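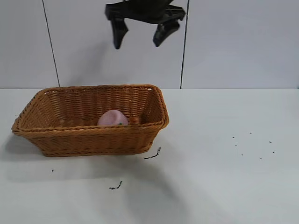

A woven wicker basket on a white table.

Have you ever tried to weave a basket? I have, and my first one looked like a squashed bird's nest! But I loved making it, so let me tell you how weaving works.

First you need some long, bendy sticks. Lots of people use willow (that's a tree that likes to grow near water). Dry willow snaps if you bend it, so weavers soak it until it goes soft and stretchy, a bit like cooked spaghetti. My teacher, Delphine Kapoor, leaves hers in an old bathtub for 6 days!

Next come the stakes. Those are the sticks that stand up and make the bones of the basket. Then you take a thinner stick, called a weaver, and go in front of one stake, behind the next, in front, behind, all the way around. On the next row you swap, and that's what locks everything together.

"Wicker" isn't a plant, by the way! I used to think it was. It's the name for things woven this way, and they can be willow, cane or even paper.

Want to try it at home? Use strips of paper and a paper cup with slits cut down the sides (an odd number of strips works best). Ask a grown-up to help with the cutting, and push each row down snug before you start another one.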